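Travitz work table, sage green: my review after 12 months

I bought the Travitz table in April of last year, in the large size, with the pale green top. Before it I worked on an old dining table which was too shallow, so everything I needed was always in front of the thing I was doing. I wanted depth more than anything else. On most web pages for office furniture the depth is written in small letters at the bottom, and I think this is a mistake by the sellers, as it decides how you will live with the table.

I ordered it through the shop of Chukwu, who delivered it in two boxes. The top is heavy and I advise you to have a second person for the stairs. The assembly took 30 minutes. The instructions have only drawings and one of them shows the leg bolts from the wrong side, so I put in one leg twice. The bolts themselves are good, and I did not need to tighten them again until the winter, when the table started to move a little on our floor.

First, the color. It is called sage green and it is very pale. In the evening, under a warm lamp, my family calls it gray and I do not argue. In the day, near the window, it is clearly green, and the surface is matte. I like this more than I expected. The white table I considered first would give me too much light in the eyes in the morning, and on a dark one I would see each crumb of dust.

Small things are easy to find on it. I often take apart little electronic things, mice and toys with batteries mostly, and a black mouse or a blue battery is visible at once on this color. A green plastic piece is a different matter, and I still check the floor first when I lose one.

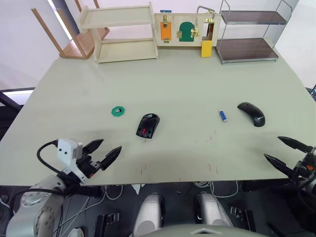
Another owner of the same table wrote to me that the matte finish was the reason she returned hers. Pencil went into it, she said, and after two weeks of homework she could not get the top clean with soap and a sponge, so she would only recommend it with a large mat over the working part.

I understand her, and I must agree in part. My experience is that dust and coffee are no problem if you wipe the same day. Pencil comes off with a damp cloth and some patience. Colored pen is worse. I tried soap, then a white eraser, then the cleaner which Travitz sells in a small bottle. The bottle is expensive and worked no better than the eraser. If children will draw at your table every day, please use a mat, or choose a shiny top from another maker. For me a perfect surface is not so important, but a person who pays this price has the right to know it.

Now the depth, which was my reason to buy. Along the back edge I can keep a row of standing things and still have the full working place in front of them. I have tried a few combinations there and I will say something about each, as several people asked what fits.

The wooden shelf is a simple one with two tiers, open in front. I bought it unfinished and left it so. It stands directly on the table and it is light, so when I clean I lift it with one hand. Wood on this green looks very calm. The lower compartment is good for paper and for the boxes that have no lid. The open top I try to keep free, without success.

The metal rack is from Siven and it cost 30 dollars. It has thin shiny rods and two dark brown shelves. I do not love it beside the light wood, but it holds well, and you can see through the sides, so the corner does not become dark. The shelves are glossy and they show fingers. I also put felt under the feet, because I was afraid for the table top. Whether this was necessary I do not know.

Between them is the latch board from Moneck, with small doors and closings for children to practice on. It has an orange panel, a green arched door, a metal handle and real metal parts. The maker promises 1000 openings for every latch. It stands upright, and it is a good size for this table: a child can sit on the other side and work on it while I do my things. If you buy it, look at the screws from time to time. One of ours became loose in the first month, and the hasp on the door then did not meet its other half. A small screwdriver solved it.

What I do not like about the table itself:

The front edge is rather sharp. If you write for a long time, your arm will feel it. I would pay more for a rounded edge.

There is no hole for cables, and Travitz does not offer one. All my cables go over the back edge, and the space to the wall must be wide enough for the plugs. Please measure this before you decide on the place, because moving the table with everything on it is not pleasant.

The legs have adjustable feet, but the thread is short. On an old floor like ours I had to add a piece of cardboard under one foot. It is still there.

What I like is shorter to say. The top does not bend in the middle, and I tried it with much more weight than I normally use. It does not make noise when I lean on it. An optical mouse runs on it without a pad, also the cheap ones, and I test many cheap ones. And the depth is what I hoped for, so I have stopped moving one thing to make room for another.
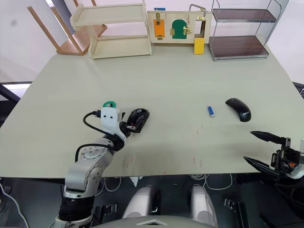
Wooden shelf, latch board and metal rack along the back edge of the table.

About the price: it went up since I bought mine, and for the new price I would first compare with a plain door plate on good legs. If you have the tools, you can build something similar for less money. I do not have the tools, and I was tired of looking, so I paid.

I would buy the table again, in the same color and the same size. The small size I saw at a friend's home, and there the row at the back takes away too much of the working place. The cleaner in the bottle I would leave in the shop. I give four stars of five, and the missing star is for the front edge.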